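Restringing an acoustic without losing your afternoon

I put off changing my own strings for years and paid the shop in Ploltstead to do it, which was daft, as it takes me less than 30 minutes now. My guitar is a Domański dreadnought, but any steel-string with bridge pins works the same way.

Slacken all the strings first, a few turns each, until they're floppy. Then snip them over the soundhole and wind the ends up so they don't spring at you. Pins next. If one's stuck, reach inside and push it up from underneath — please don't go at it with pliers, I've got the dent to prove it.

Drop the ball end in, put the pin back with the groove facing the neck, and tug the string gently until you feel it catch.
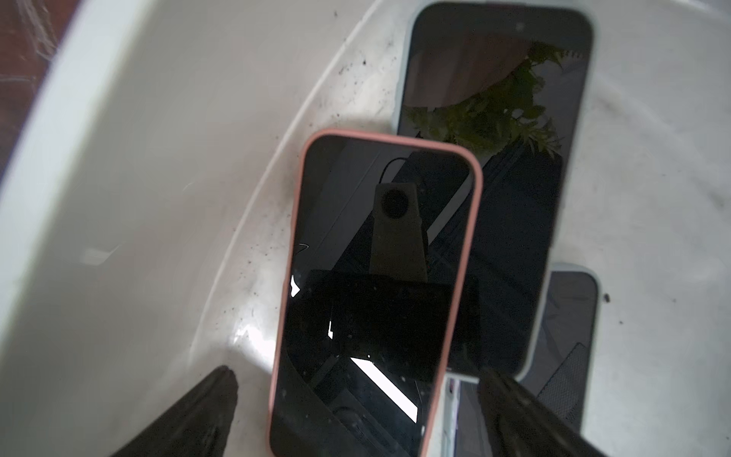 Now the tuning posts. Pull the string tight, then let back enough slack to reach the next post along. That gives you two or three neat wraps. Wind so they stack downwards, and keep a finger on the string at the nut while you turn.

Tune up slowly, low E first, and expect everything to go flat straight away! Stretch each string a little with your thumb, retune, and go round again. Mine usually settle on the third go.

I've used Flellico light gauge since December and like them a lot. Sem Dewulf swears by heavier ones, but he hits his much harder than I do.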